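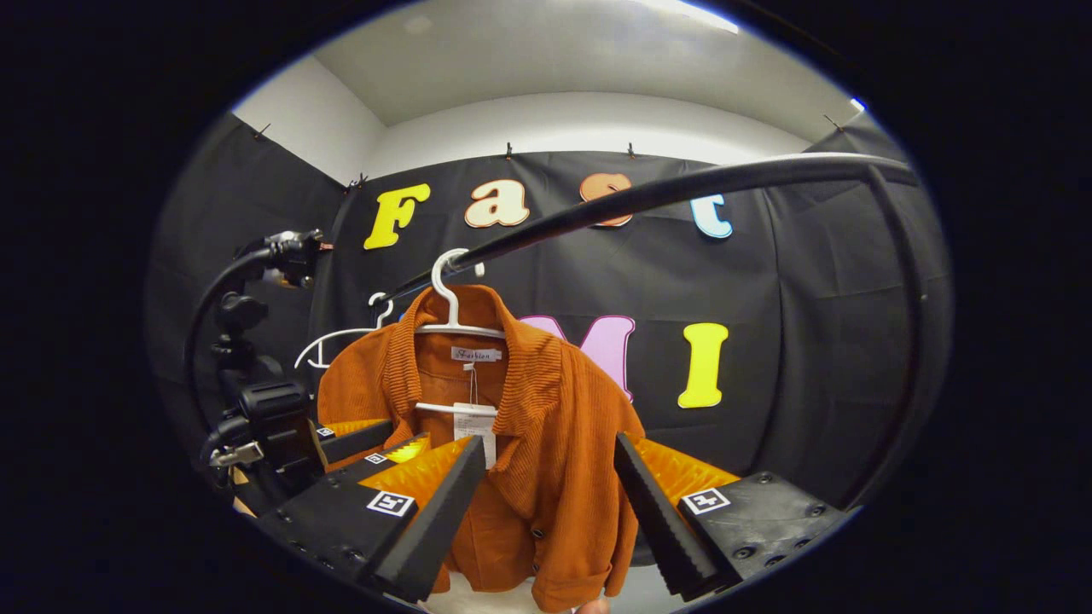 Jamila Pramanik wants to know why a learning system needs to see a jacket come off a rail more than once, when her nephew got it on the first try. It is a fair question, and it came back with her comments on our November report, so it goes first in this one. The nephew arrived with several years of grabbing things already behind him. Ours starts with nothing and has no pockets to practice on.

Projects Reports People Contact
Funding > Brutdale Fund > Larnora > Progress reports

Larnora: learning to handle clothes on rails
Progress report to the Brutdale Fund
Submitted 21/01/2019
Prepared by Venla Saarela

Where we are

The set now holds 2471 usable examples. By usable I mean that the grip, the lift and the release are all in the recording, and that the position track survives from start to finish. We had promised the hangers first and the folding later, and for once the work went in the order of the plan.

All of the examples were made by people walking up to a rail with the hand-held gripper and doing the job themselves. Ojārs Vanags is still the fastest at it. We have asked him to slow down, as the model was picking up his habit of yanking.

Clothes

Five kinds of garment are in the set: shirts, jackets, knitwear, dresses and trousers. Jackets were the most trouble. A corduroy shirt jacket like the rust-orange one has a big collar that sits over the shoulder bar of the hanger, and people disagree about where to take hold. Some go for the hook, some for the collar. We kept both, labeled separately.

We now leave price tags on where we can. Jarmo Heiskanen had been cutting them off to keep things neat, which gave us a very tidy collection of clothes unlike anything in a store. The tags swing about and get in the way, so they belong in the data. It also makes the clothes easier to return, though I gather I was not supposed to write that down.

What went wrong

We lost two weeks to the markers on the fingers. One batch had been printed on glossy paper and the tracking dropped out whenever a ceiling light caught them. The new ones are matte. The old recordings were checked one by one by Ilari Pesonen, who has since asked for a different chair.

The curved rail was also a surprise. Hangers slide on it, and early examples include a good deal of chasing. We thought about throwing those out and then kept them - a robot at the Marín trial site will have to chase hangers too.

Money

Spending is on budget except for clothes, which ran over. The Tullumer software license ran under by nearly the same amount. I would like to call this planning.

Next

Folding starts once the table is delivered. Before then we will hold back one full kind of garment from training, probably knitwear, and see how the system copes with it. Jamila's nephew is welcome to come in and set the baseline. Please send any questions before the next payment is due, and the spreadsheet with the full costs will follow when Jarmo has found the last receipt.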